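Tallus 3 motion planner, two-arm licence

We ran Tallus for 8 weeks on simulated tabletop tasks, mostly ball, tub and tray. Planning is quick and the collision margins are sensible. Of 2,161 plans, 105 failed, nearly all with both hands close to the table. Finger joints must still be limited by hand in the config file – tedious, and poorly documented. The Inholm importer kept our link names intact. Replay logs are plain text and easy to compare.
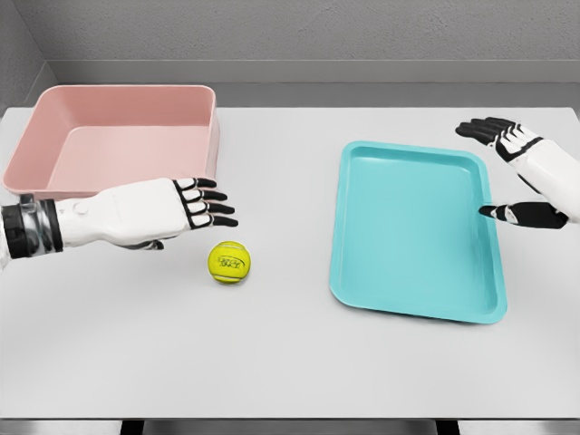
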